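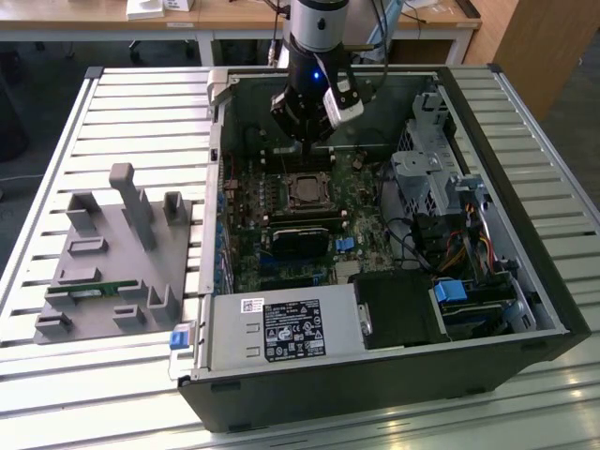 3.2 Aufbau in der Werkstatt

Abb. 4: Arm über dem liegenden Tower, links daneben die graue Halteplatte mit einem grünen Modul.

Als Tisch nehmen wir Aluprofile, weil ich daran wirklich alles festschrauben kann (und im August dreimal umgebaut habe!). Der Rechner liegt auf der Seite, Mainboard nach oben, der CPU-Sockel bleibt leer – so traue ich mich auch mal, etwas schneller zu fahren. Die Halteplatte hat Prys Cadwaladr entworfen, mit Schlitzen, Clips und Pfosten für die Kleinteile. Mein Sorgenkind sind die Kabel zwischen Board und Laufwerkskäfig, die liegen gern genau da, wo der Greifer hinwill. Deshalb fährt unser Programm Erach zuerst einen Punkt 100 mm über dem Board an und senkt sich dann mit 30 mm/s ab. Insgesamt haben wir 200 Anfahrten gemacht, 196 davon ohne Abbruch, und die vier anderen gehen alle auf meine schlampige Kalibrierung. Dela Mensah hat sie danach neu gerechnet, dazu mehr in 3.3.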